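Reports > Partner updates > Kestitau Winter Bedding and Coat Exchange

Search reports by keyword or region Go

We use cookies to remember your preferences. Accept Manage

Dear friends at the Larkell Fund,

Thank you for your patience while I pulled the August figures together. I had hoped to write sooner, but the move to the Kettani Street storeroom took up most of the month, and I wanted to tell you how it went once we were in and unpacked.

We are in! The new room is dry, it has a proper loading door, and the rent is covered through the end of the grant period. The shelving went up in an afternoon – my brother-in-law brought his drill and stayed until 9 p.m. – and we have been sorting ever since.

So far 134 households have signed up for the exchange, against the 220 we promised you by the end of winter. I feel good about that number this early on, as most families don't think about coats until the first cold morning. The school nurses have been handing out our flyer, and the two clinics on the east side have asked for more copies.

Our goal of 1,000 items given out still looks right to me. Children's sizes are the weak spot, as they were last year, and I would like to move a little of the printing money over to buying boots and snow pants. Please let me know if that needs a form.

Laundry has cost more than I planned. The Lulex machines we rent handle comforters well, but the cycle is long and we can only run 6 loads a day. I have asked for a quote on a second dryer and will send it along when it comes.

Next month we start evening pickup hours, which many of the working parents asked for, and I'll report on turnout in my next letter.

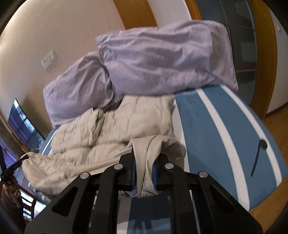
Bedding and coats, August
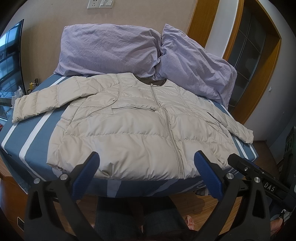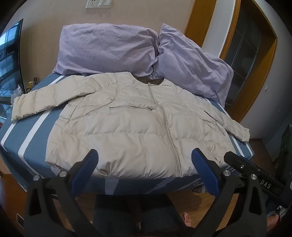 Jolien Van Wijk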